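Workshop > Measuring & Marking > Tips

Print this page | E-mail to a friend

Is your spirit level lying to you?

Levels get dropped. Mine has been off the van roof twice, which I blame on the van.

Hold it against a wall and mark where the bubble settles. Turn it end for end, same spot, and look again. If the bubble has moved, so have all your shelves.

With a cross-line laser, mark the line on a wall 5 metres off, swing the tripod head round and compare. More than 2 mm out and it wants adjusting. Don't store it in the shed in August, either.
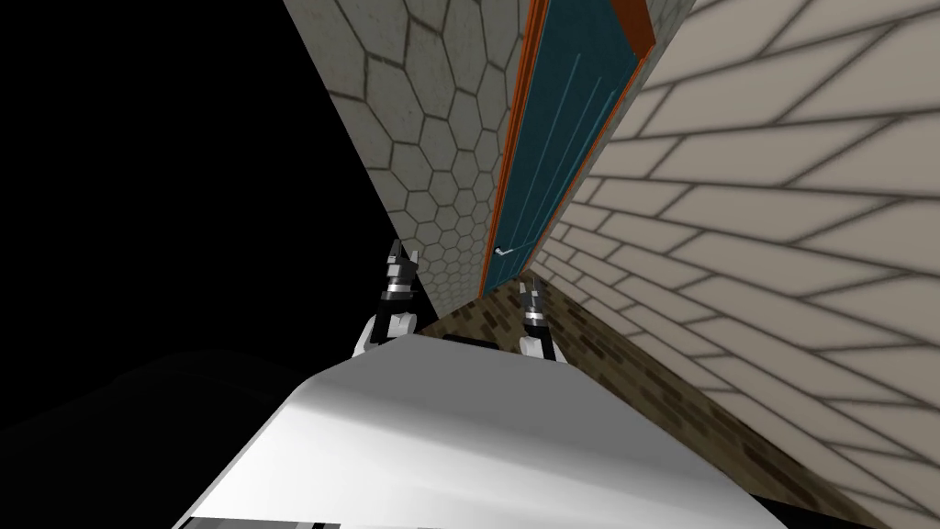 Two grippers, tips up.

Wipe the feet of the tripod before blaming the laser. Grit is cheaper to fix.

Noel Malabanan, Jun 24, 2022

Related tips:
Chalk lines without the blue nose
Tape measures: why the hook wobbles
Plumb bobs for the patient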